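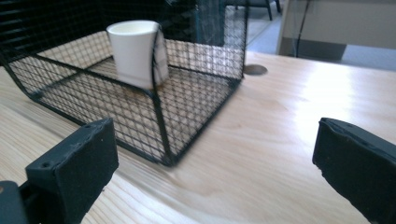

Bildquelle: Aufnahmestation 3, Greiferkamera / Projekt Undik

Ticket: Undik, Datenaufnahme
Betreff: Modell greift neben den Becher, sobald der Drahtkorb im Spiel ist
Status: in Bearbeitung
Priorität: mittel (von mir nicht so vergeben)
Komponente: Handgreifer, Aufnahme, Filter

Eröffnet, August

Aufgabe ist »weißen Pappbecher aus dem Korb nehmen und auf den Tisch stellen«. Mit 900 Demonstrationen trainiert. Ohne Korb klappt es, mit Korb schließt der Greifer meist zu früh, und zwar vor der Drahtwand. Von 50 Testläufen waren 40 unbrauchbar. Vorschlag aus der Besprechung: mehr Daten aufnehmen. Ich halte davon erst einmal wenig. Wenn in den vorhandenen Daten etwas schief ist, haben wir hinterher eben mehr schiefe Daten.

Bitte vor jeder neuen Aufnahmerunde die Punkte unten klären.

Nachtrag 1, 9:40 Uhr

Filtersoftware von Prunov ist auf dem aktuellen Stand. Der Support dort schreibt, die Software erkenne »durchbrochene Behälter zuverlässig«. Auf Nachfrage, was zuverlässig heißt, kam ein Link auf die Produktseite. Auf der Produktseite steht »zuverlässig«.

Einzelbilder von Hand durchgesehen. Der Becher ist rechts teilweise vom Gitter und einem senkrechten Stab verdeckt. Für einen Menschen kein Problem, für das Label offenbar schon: Die automatische Maske endet oft genau am Stab. Alles rechts davon gilt als Korb. Damit wäre zumindest plausibel, warum der Greifer zu weit links ansetzt. Bewiesen ist es nicht.

Nachtrag 2, 11:15 Uhr

Gegenvorschlag von Hareck (liefert die Greifer): Es liege am Licht. Ja, auf der rechten Tischseite liegt Sonne auf dem Holz, der Fleck ist fast weiß. Nur steht der Becher im Korb links davon. Wie die Blendung dort hinüberkommen soll, hat mir noch keiner erklärt. Ich nehme den Punkt trotzdem auf, damit es nicht heißt, er sei ignoriert worden.

Test: Belichtung fest eingestellt, Weißabgleich fest, Korb und Becher unverändert. Ergebnis: Masken genauso abgeschnitten wie vorher. Licht damit für mich vorerst vom Tisch.

Nachtrag 3, 13:30 Uhr

Leeraufnahmen geprüft. Die sollten laut Protokoll vor jedem Block gemacht werden, Finger offen, nichts dazwischen. Sie dienen als Referenz für die Öffnungsweite und als Negativbeispiele. 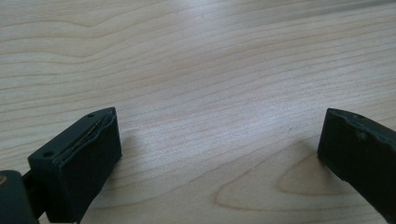 Leeraufnahme mit geöffneten Fingern; ovale Maserung unten rechts beachten

Hier wird es interessant. Der Filter hat einen Teil der Leeraufnahmen als »Objekt vorhanden« einsortiert. Die Maserung bildet nahe am rechten Finger ein längliches Oval aus ineinanderliegenden Linien, und genau dort sitzt die Maske. Wir haben dem Modell also beigebracht, dass Holz ein Gegenstand ist. Ob das mit dem Korbproblem zusammenhängt, weiß ich nicht. Es spricht aber nicht gerade dafür, dem Filter beim Drahtgitter zu glauben.

Rückmeldung Prunov: Man könne eine Tischdecke verwenden. Abgelehnt. Beim Kunden Gashi stehen auch Holztische, und ein Modell, das nur auf einfarbigem Untergrund greift, nimmt uns dort niemand ab.

Nachtrag 4, 16:05 Uhr

Korbmasken in einer Stichprobe von 50 Demonstrationen von Hand korrigiert, Becher auch hinter dem Gitter durchgezogen. Leeraufnahmen mit falschem Label aus dem Satz genommen. Neues Training läuft über Nacht auf dem kleinen Rechner. Mir ist klar, dass 50 korrigierte von 900 wenig sind. Als Hinweis auf die Richtung sollte es reichen, als Erfolgsmeldung bitte nicht verwenden.

Nachtrag 5, nächster Vormittag

Gleicher Testaufbau, wieder 50 Läufe. Der Greifer setzt weiter rechts an und schließt seltener vor der Wand. Eine Quote trage ich noch nicht ein, die Auswertung muss jemand gegenlesen, der nicht selbst die Masken gemalt hat. Drei Läufe sehen für mich nach Zufallstreffern aus.

Offen:
- restliche Korbdemonstrationen nachlabeln, Aufwand mit Prunov klären (Kulanz?)
- Leeraufnahmen an mehreren Stellen des Tisches, mit und ohne Maserungsoval
- Hareck: schriftliche Begründung zur Lichtthese oder Punkt schließen
- Aufnahmestopp für neue Korbdaten bleibt bestehen, bis der erste Punkt erledigt ist

Ticket bleibt offen. Bitte nicht wieder automatisch auf »gelöst« setzen.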